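4.2 What people told me about sorting

I went into the Kamstead interviews wanting to talk about kitchens. My plan was simple enough: sit down with people who had moved house in the past year, ask them where they had put things in the new place, and find out how they decided. I had a nice long interview guide with a whole page on drawers. By the second week I had more or less stopped using it, because people kept wanting to talk about their toys, their kids' toys, and their grandmother's button tin (so many button tins!), and I figured I had better follow along.

A quick recap of who we are talking about. The Kamstead sample had 87 households, and 49 of them agreed to a second visit. The Istbridge sample was smaller and a bit younger, and I did those interviews by phone, which I regret. You can't hear a cupboard door over the phone the way you can in person, and people describe their shelves much more neatly than they keep them. I come back to this in Section 6, so please hold your complaints until then.

The first thing I want to report is the gap between how people say they sort and how they talk while they are sorting. Asked cold, almost everyone in Kamstead gave me a rule. Cans go with cans. Baking things go near the oven. Then I would ask them to unpack one box while we chatted, and the rule lasted maybe four items. After that I heard things like "oh, this is a Sunday one" or "that goes with the soup stuff, don't ask me why." I did ask why, of course, it's my job, and the answers were mostly little stories about where the thing had lived in the old house.

I started calling these "carried places" in my field notes and the name stuck. A carried place is a spot an object gets because it had a similar spot somewhere else, even if the new room makes that spot silly. One Istbridge couple kept their flashlight on top of the fridge, where neither of them could reach it without a chair. In the old apartment the fridge was one of those short ones. They both laughed when they told me, and when I called back in March the flashlight was still up there.

Now, earlier work on household order (including my own, see the Tirkska report) treats sorting as something you learn once, as a small child, and then apply forever. You learn that round goes with round and red goes with red, and later on you have a tidy spice rack. I liked that story a lot and I wrote a whole chapter on it. The interviews have made me a good deal less sure. When I asked people about their first memories of sorting anything, color and shape did come up, and so did the bright plastic pieces that so many of us grew up pushing through holes (Figure 3). 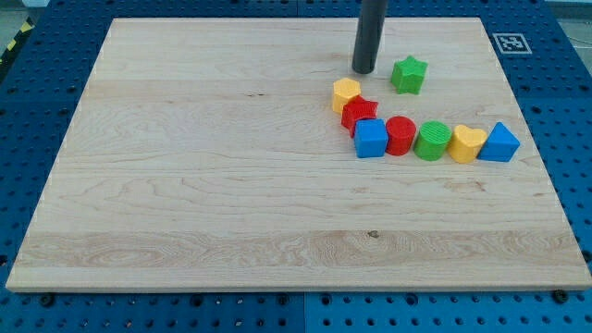 Figure 3. Shape-sorter blocks on a maple board, with a green star among them.

But what people remembered about them was mostly who they were with and where they were sitting. A woman in Kamstead could tell me about the rug, the radio and the smell of the stove, and she had no idea whether she had ever been any good at the game. Of the 49 households with a second visit, 27 gave me a memory along those lines, with a person and a room in it, before they said anything about a category. I coded these fairly strictly. If somebody said "Mom" and "kitchen" but then went straight on to "and I put all the blue ones together," I left it out, so the real number could well be higher.

Does this mean the early-learning story is wrong? I don't think my data can carry that much weight. Memories of being three are shaky things, and I was asking adults to dig them up in the middle of unpacking. What I can say is that the people in this study sorted by history at least as readily as they sorted by kind, and that they were often a little embarrassed about it, as if there were a proper way and they had been caught skipping it.

The Magbanua coding scheme turned out to be a poor fit here. It has a lovely set of codes for kind, size and frequency of use, and one lonely code called "other," and by the end of the first pass that last one was bursting. I split it into four: old place, person, occasion, and no reason given. The split codes are the ones used in the next section, where I look at what happens when two people with different carried places have to share one set of shelves.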